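From: Taner Dönmez
To: Plustetby food share list
Date: 2020-01-28
Subject: Re: bags vs baskets for the fruit shares

Replying in bits, have to be out the door shortly, so excuse the typing.

Khairul Chin wrote:
> Can we please settle how the fruit goes out before the next run.
> At the moment Kamthorpe side is using the perforated baskets and
> Harahap side is bagging, and people who swap sites get cross when
> they get the other thing. Also had two complaints re squashed
> bananas and one about a bag that came undone in the boot of a
> car, apples everywhere. I don't mind which way we go. I do mind
> having the same argument again in July.
>
> Also who has the spare baskets? I make it 18 at Kamthorpe and the
> book says 36.
>
> Khairul

OK. Baskets first. The other 18 are in my garage, stacked behind the mower. Been there since we cleared out the old Skultlow shed. Will bring them over, sorry, should have said so ages ago. A few have cracked rims but they hold fruit fine. Don't put anything wet in them on carpet, that's all — the holes go right through.

Now bags. I don't think bags are the problem. Tying them is. Half of ours go out with the handles just flopped over and the other half with a knot so tight you have to rip the thing open, and then it can't be used again for scraps or whatever. What I'd like everyone to do:

Heavy stuff in first. Apples, citrus. Bananas never at the bottom, and never in a bag that's got more than 5 apples in it. Strawberries in a punnet or leave them in the basket, they do not belong loose in a bag with apples, I don't care how short the drive is.

Stop filling while there's still plenty of bag left. You need a good fist of empty plastic at the top or there's nothing to tie.

Gather the top, give it a twist, then the knot. One person holding the neck and one tying is quicker if there's two of you on the table. On your own, sit the bag down on the table so the weight comes off it, then tie.

Leave the ends sticking up. That's what people pull on to undo it.

Three pics, bag gathered at the neck in all of them, basket on the bench in the first and last.
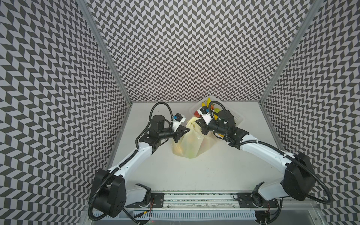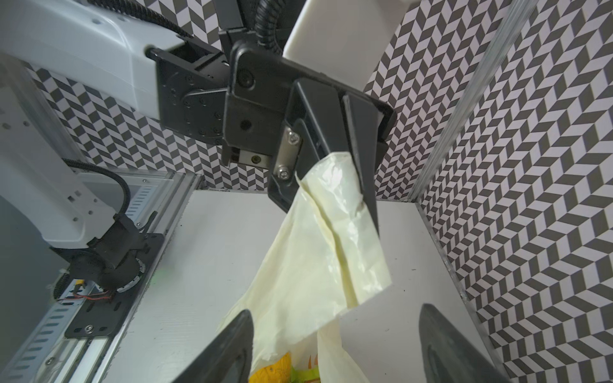
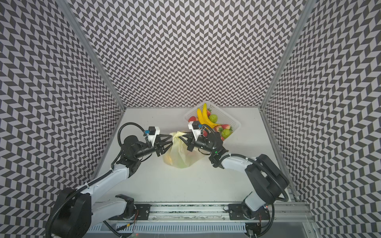 Sulastri Sitompul got in before I'd finished writing this, and her view is that the knot should go altogether — she says older members can't undo them, her mum goes at hers with the kitchen scissors every time, and a twist with a paper tie would do the same job and leave the bag in one piece. She'd also like the light bags gone by July and everyone bringing their own, with the baskets kept for the packing table only.

Fair enough on the scissors. I'd be happy with paper ties if someone tells me where to get them by the box and they don't cost the earth. My worry is they slip on the thin bags once there's a kilo or two of fruit pulling on them. Could try it on one run at Harahap and see what comes back. Danang, you're on that table next, would you mind?

Bring your own bag, I'm less sure. We tried it at Skultlow and ended up with people turning up with nothing, then standing there with their arms full of mandarins. If we do it we need a pile of spares by the door anyway, so we're back to having bags. Not against it, just want someone to think it through who isn't me.

Money, as it was asked last time: there's $2,577 in the account, and the bag order hasn't gone in yet. If we're changing then now's the moment to say, I'll hold off till I've heard from both sites. Please reply to the list and not just to me, I lose things.

Other bits.

Baskets stay at the site. They are not for taking home. If you've got one under your laundry sink with pegs in it, no questions asked, drop it at Kamthorpe.

When the fruit gets tipped from basket to bag could we please not literaly tip it. By hand, a few at a time. The bruising on the last lot of apples was from that I reckon, they were fine when I collected them.

Anything with a split skin goes in the scrap bucket, not hidden at the bottom of somebody's share. Had one of those myself. Not impressed.

Herman has the key to the cool room while I'm away. Text him, he doesn't look at email much.

Khairul, so for your list: same method both sites, baskets for sorting and carrying, bags for the shares, knot for now, paper ties on trial at Harahap if Danang's willing. Yell if I've got any of that wrong. I'll drop the baskets off tomorow arvo, could someone leave the side gate unlocked please.

Taner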